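How a Fishing Boat Stays Tied to the Dock

When a boat comes back from a fishing trip, it has to be fastened to the dock. If it is not, wind and moving water will carry it away. Fastening a boat is called mooring. The ropes that do the work are called mooring lines, or just lines.

This page explains what each line does. It is written for readers who will be staying near a harbor or going out on a charter boat. A charter boat is a boat that people pay to ride on for a few hours or a day, with a captain who steers it.

What pushes on a boat

Three things move a boat at the dock.

Wind pushes on the parts above the water. A tall boat has more for the wind to push on than a low one.

Current is water that flows in one direction. It pushes on the hull, the part of the boat that sits in the water.

Waves lift the boat and drop it again. Waves in a harbor are often small, but a passing boat can make larger ones. The waves a boat leaves behind it are called its wake.

A boat can be moved forward, backward, toward the dock or away from it. One line cannot stop all of these movements, so a boat uses several.

The names of the lines

The front of a boat is the bow. The back is the stern.

The bow line runs from the bow to the dock. It keeps the front of the boat from swinging out.

The stern line runs from the stern to the dock. It does the same job at the back.

Spring lines run at a long slant along the side of the boat. One stops the boat from sliding forward. The other stops it from sliding backward. Most boats tied alongside a dock use 2 spring lines.

The Foltden is a charter boat 64 feet long. It needs thicker lines than a rowboat does. A heavy boat pulls hard when it moves, and a thin line could snap.

Why the lines are not pulled tight

A mooring line needs some slack. Slack is extra length that lets the boat move a little.

Suppose the water in the harbor drops. The boat goes down with it, but a fixed dock stays where it is. If the lines were tight, the boat would hang from them. The line might break, or the metal part holding it might tear loose.

Some docks float. A floating dock goes up and down with the water, so the lines can be shorter.

Many lines are made of nylon. Nylon stretches when it is pulled and returns to its old length when it is let go. This softens the jerk when a wave moves the boat.

Machines that lift and pull

Some boats and docks have machines to help with heavy jobs. A winch is a drum that turns and winds up a line. A crane has a long arm that can lift a load and swing it over the side. A machine with joints in its arm can reach up, over and down again, much as a person's arm can.
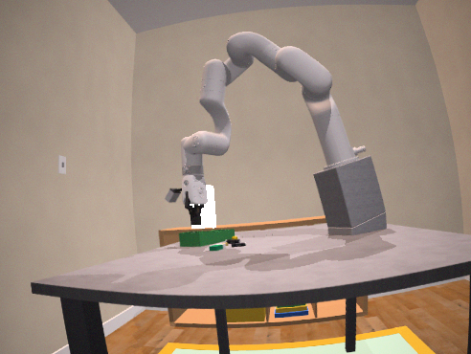
Cleats and how they hold

A cleat is a piece of metal, wood or plastic shaped like a wide letter T. It has two arms, called horns. Cleats are bolted to the dock and to the deck of the boat.

To tie a line to a cleat:

1. Pass the line around the base of the cleat, starting at the horn farther from the boat.
2. Bring the line over the top and under the opposite horn.
3. Cross back over the top.
4. Make a small loop with the end tucked under itself. Put the loop over the next horn and pull it snug.

The line holds by friction. Friction is the force that slows things down when they rub together. Each turn around the cleat adds more of it. You can practice at home with a short piece of cord and the back of a chair.

What fenders do

A fender is a soft cushion that hangs between the boat and the dock. Most are made of plastic and filled with air. When the boat moves in, the fender is squeezed and the hull is not scraped. Fenders are hung before the boat reaches the dock.

Staying safe on the dock

Wear a life jacket. Walk, do not run. Keep hands and feet out from between the boat and the dock, even if the boat is moving slowly. Do not step over a line that is being pulled. Do not untie a line unless the captain asks you to.

Words to know

Bow: the front of a boat.
Cleat: a T-shaped fitting that holds a line.
Fender: a cushion that protects the hull.
Hull: the part of a boat that sits in the water.
Slack: extra length in a line.
Spring line: a slanted line that stops forward or backward movement.
Stern: the back of a boat.

Girninora Harbor Cottages, Pages for Young Guests. Updated 24 Sep 2022.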